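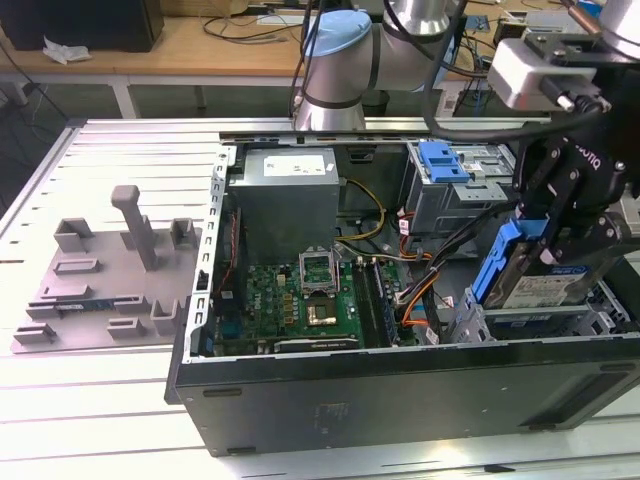 The bell should stay where it is, one resident wrote in the margin of the form, and the Office of Crossings should find something else to move.

The form had asked only for a name, an address, and a preferred ferry time. The Office entered the remark in the register, as it was required to do with all remarks, and sent the standard acknowledgment. It then resumed preparations for the closing of Abdelaziz Landing.

The Landing stood on the east bank of the river at Huten. For 100 years it had served the ferry to Samau, a town of 2,122 people at the last census. The new bridge had opened upstream in the spring. By the end of summer the ferry was carrying a few schoolchildren, a piano tuner with his case, and on one occasion a goat whose fare could not be determined from the published table. The Office reviewed the matter of the goat and charged it as a bicycle.

Under the terms of closure, all movable property was to be listed and transferred to the Jarkex warehouse. The list included two benches, a stove, a rack of oilskin coats, and the fog bell. The bell hung from an iron bracket at the end of the pier. It had been cast without an inscription, and the Office had no record of its purchase.

The keeper of the Landing was instructed to take it down. She replied in writing that she would do so when the fog season was over. She was reminded that there would be no boats in the fog season. She replied, also in writing, that she had understood this the first time.

A transfer order was issued and went unanswered. A second order was issued with a copy of the first attached. In response the Office received a parcel containing the oilskin coats, each one mended at the cuffs, and a note stating that the stove was too heavy to mail.

It was at this point that an inspector was sent to Huten. He arrived on the last scheduled crossing, late in the afternoon, and found the keeper sweeping the ramp. She showed him the benches and the stove. She showed him the logbook, in which every crossing had been entered with the state of the weather and the height of the water. He remarked that the entries were in very good order. She then made him soup, and he began his inspection of the bell after dark, when the fog had already reached the pilings.

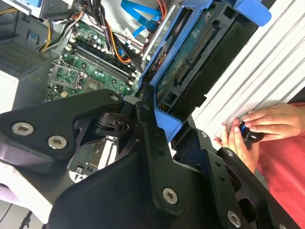

When had the bell last been rung for a boat?

In September of the year before, for a fishing skiff that had lost its lamp.

The inspector wrote this down. He asked whether the skiff had been a ferry passenger in any sense, and was told that it had not. He asked under what rule the bell had been rung. The keeper said that it had been foggy.

He went out to the end of the pier with a lantern. The river was nearly 600 feet wide at that place, and he could see perhaps a yard of it. He stood there for a time, intending to measure the bracket. He had the tape in his hand when he heard oars. They were slow and uneven, and they seemed to come first from the left and then from directly below him. A voice called out a question. He could not make out the words, but he understood what was being asked.

The inspector had served the Office for most of his working life and had never rung anything. He took hold of the rope. The first stroke was a poor one. The second was better, and he continued at an even interval until the bow of a rowboat touched the ramp and the keeper walked down to take the line. In the boat were an old couple from Samau, wrapped in the same blanket. They did not care for the bridge. The wife told the inspector that his timing was a little fast but that she had steered by worse.

They were given what remained of the soup.

The inspector's report ran to 3 pages. The first dealt with the benches, which he found suitable for transfer. The second dealt with the stove and recommended that it be left in place on grounds of weight. The third stated that the bell could not be classed as movable property, and gave as evidence that he had been unable to move it. He did not state how hard he had tried. A supervisor underlined this sentence, held the report for several weeks, and signed it.

The Landing was removed from the list of active crossings on 22 January 2026. The benches were collected by a truck from Jarkex the same morning. As the keeper's post no longer existed, her wages were ended, and a new post was entered in the budget under Maintenance of Fixed Objects, at the same rate.

The resident who had written in the margin received a further letter. It thanked the resident for the remark, confirmed that the remark had been considered, and regretted the delay. At the bottom, below the seal and in a different ink, someone had added that on foggy nights the stroke would from now on be a little slower.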